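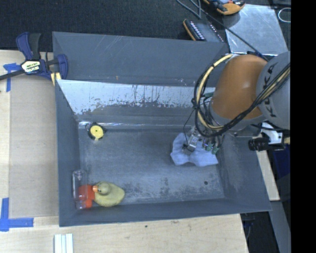
Planner rejects almost every grasp near the bin wall, even when there is clearly room

Estrella Arriaga
Posted Saturday, July 25, 2020

We have a KUKA arm picking mixed items out of a gray metal bin with sloping sides. Planning is done in Moltiser, and the point cloud comes through Hekska and goes straight into the planner's collision map. Grasp candidates are scored by a small network one of our students trained, and the top 40 go to the planner in order of score. The first one with a valid path gets executed.

Items in the middle of the floor or with open space around them are fine. The crumpled cloth gets a plan on the first or second candidate nearly every time. The problem is anything along the left side. A rubber duck near the front wall, or the clear cylinder when it lies lengthwise against the left wall, and the planner goes through the whole list and gives up. The log is just this over and over:

candidate 12: IK ok, approach rejected (link: tool_bundle, object: world_cloud)
candidate 13: IK ok, approach rejected (link: tool_bundle, object: world_cloud)
candidate 14: IK ok, approach rejected (link: tool_bundle, object: bin_mesh)

tool_bundle is the shape I added for the cables and the hose. They loop out quite far beside the gripper, so I drew a box around the whole lot and attached it to the last link. Before that we had no shape for them at all and the planner was happy to drag them over the rim.

What I have tried:

Raising the planning timeout from 2000 ms to 3000 ms. No change, it only takes longer to fail.

Turning off world_cloud and using only the bin mesh. More candidates pass, but then it has no idea about the items and will push through one to get to another.

Lowering the padding on the bin mesh to zero. A few more pass, none of them on the clear cylinder.

I can jog the arm by hand to a pose over the duck with plenty of room on every side, so I know the poses exist. Is the planner too strict or have I set it up wrong? I would prefer to leave the grasp network alone, as the student who trained it is away until October.

Higinio Barrera

Set the padding to something negative. Worked for me on an older version of Moltiser. Also check that your bin mesh is in meters.

Effie Gourlay

I would not use negative padding with a metal bin. It will give you plans, and some of them will touch the wall.

You have two separate problems in that log and it helps to take them one at a time. Look at which object is named. world_cloud and bin_mesh should be treated as different causes.

First, the bin is in your collision map twice. You load it as a mesh, and the camera also sees it, so its walls turn up in the cloud as well. Bare metal is bad for depth cameras. The shiny part of an inner wall sends back points that float some distance in front of the real surface, and scuffed or dark patches come back as holes or single stray points. All of that ends up as solid blocks inside the bin. If you view the map from the side you will probably see a ragged layer standing off the walls. Your planner believes in it.

Crop the cloud before it reaches the planner. In Hekska there is a filter stage called subtract_model. Give it the same bin mesh and the same pose you give Moltiser, and it drops every point within a set distance of the mesh. Start at 8 mm and look at the result. You will lose the bottom few millimeters of anything lying on the floor, and the mesh covers you there. Do this after the outlier filter, otherwise the stray points survive.

Do check the bin pose before you trust it. If the bin has shifted on the table since you calibrated, the mesh is in the wrong place and the filter will leave one wall in and eat items on the other side. Ours is clamped at a corner and we still re-run the fit each morning.

Second, the box. One box around a loop of cable is mostly air. With sloping walls the tool has less room the lower it goes, and the corner of that box reaches the wall long before any cable does. Replace it with four or five capsules that follow the hose and the cables. Moltiser takes a list of capsules per link:

link: tool_bundle
 capsule: hose_upper
 capsule: hose_lower
 capsule: cable_loop
 capsule: cable_run

Make them fatter than the real thing by the amount the cables swing. Drive the wrist through its range slowly and watch how far they move.

Once both are done, go back to your normal padding. I would also put the timeout back to 2000 ms. A longer timeout helps when the search is hard, and from your log the search is never starting, it is being turned down at the approach check.

The clear cylinder may still fail. Clear plastic gives you very little depth, so the points you do get are often the wall or floor seen through it. That one needs a mask from the color image and an assumed height.

Dayana Lozano

Agree with Effie on the capsules. One thing to add - look at how your candidates are spread in rotation around the approach axis. A lot of grasp networks output one angle per location. When the cables hang off one side of the tool, that one angle may point them straight at the nearest wall, and then all 40 candidates on that item fail for the same reason.

You can fix this without touching the network. Take each candidate, make copies turned by 90 degrees three times, and send the copies after the original. For the duck most of those will be usable. For a long item lying against a wall only the half turn makes sense, as the other two would try to grip it along its length. So filter on the shape of the mask first, or you just triple the number of rejections.

Check the wrist limits as well. IK ok on the final pose does not mean the cables can take the wind-up on the way there. We limit the last joint in the planner to less than the arm allows.

Estrella Arriaga

Thank you both. The ragged layer was there exactly as Effie says, worst on the back wall. With subtract_model at 8 mm and five capsules the duck gets a plan now, usually within the first few candidates. I have the turned copies in too, but only the half turn so far.

The cylinder still fails in the corner. The mask is easy enough, I am stuck on the assumed height, because right now Hekska wants one value per class and something else can be lying across it. I will open a new thread for that with the config attached.

Effie Gourlay

Put the Hekska version in the new thread. The per-class height was changed to per-instance at some point and it is only in the changelog.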